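Pad creep

Pad creep is a fault of two-finger grippers in which the soft pad on the inside of a finger slowly shifts out of its proper place while the tool is in use. It is mostly met in hand-held grippers, the kind a person carries around and works like a big pair of tweezers to record how everyday jobs are done, though it turns up on arm-mounted grippers too. The name is a workshop one and is older than any written account of it. In some shops people say "walking pads" instead, and a few older notes simply call it slip, a little unhelpfully, as slip can mean several other things as well.

Causes

Most pads are held on by a thin layer of adhesive, and adhesive gives way gradually when it is pushed sideways over and over. Thin, hard objects are the worst for this. A chopstick or the handle of a spoon presses on a narrow strip of the pad, and as the fingers close and the hand turns, that strip gets dragged a tiny distance along the finger. One grasp does no harm that anyone could find. After a long afternoon of sorting cutlery the pad may sit well off its mark, and the person holding the tool will often have adjusted without noticing, tilting the wrist a bit more each time to make the tips meet. Heat makes matters worse, and so does cleaning the pads with anything oily.

The Jilldale recordings

The best-known case, at least among people who care about such things, is that of the Jilldale recordings, made over one August with a pair of Sorno hand-held grippers. The job was a homely one: picking up spoons and chopsticks from a table and putting them back in a holder. The crew gathered 3,391 recordings before anybody suspected trouble, and the first sign was a small one — a robot trained on the early batches kept closing just to one side of every handle, quite patiently, as if the spoon had moved.

Brian Kinyua, who looked after the tools, went back through the footage and measured where the right-hand pad sat at the start of each session. He found that it had crept steadily over 168 sessions, and that 63 of those were too far out to keep. The others were corrected and used. His write-up, usually called the Koech note after the building he worked in, is still passed around, and it is a friendly and very readable piece of work (he apologizes twice for the length of it).

Prevention

The usual habit today is to draw a fine line across the pad and the finger together, so that any shift shows up as a break in the line. The Clenis checklist asks for a look at this line before each session and fresh pads after 800 grasps, sooner if the work is mostly with thin handles. Pads should be changed in pairs, and the fingers closed on a flat gauge afterward — a slow little chore, and one that new operators love to skip.

Cutlery work with hand-held grippers 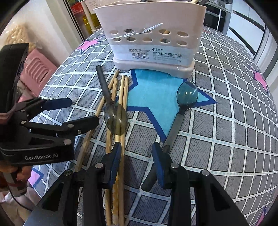
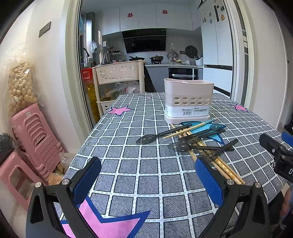
Can a pad that has crept be pressed back into place?

It is better to replace it. Adhesive that has let go once will hold poorly the second time, and the pad is likely to start moving again sooner than a fresh one would.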